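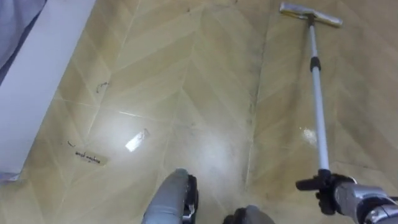 How long do people wait before they complain to a landlord about noise? In our sample, the median tenant waited 113 days, by which time most had also stopped greeting the neighbor in question.

4.2 Complaints and their timing

We mailed the Mustora questionnaire to 400 households in the Ponside district and got 134 back, one of them filled in by a child, which we dropped with regret. The remaining 133 form the basis of this section. Coding followed Mugo, our in-house scheme, and was done twice, first by Shemweta and then by Biwott. The two disagreed mainly over whether "he walks like furniture" is a complaint about walking or about furniture. 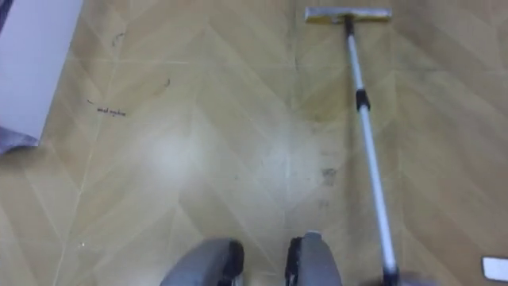
Figure 2. Hard flooring with a herringbone pattern.

Footsteps led the list of grievances, ahead of music, dogs and a category we were forced to call "unexplained rolling." Tenants were quick to blame the surface overhead, and many had firm opinions on flooring they had never seen. Bare expanses like the one in Figure 2, with a long-handled cleaning tool lying flat on it, were what they pictured when they wrote "no rugs, obviously." Carpet was mentioned with a longing usually kept for dead relatives.

Written complaints were longer than spoken ones and a good deal ruder. Only 2 tenants reported that they had apologized for noise of their own, and both lived on the ground floor.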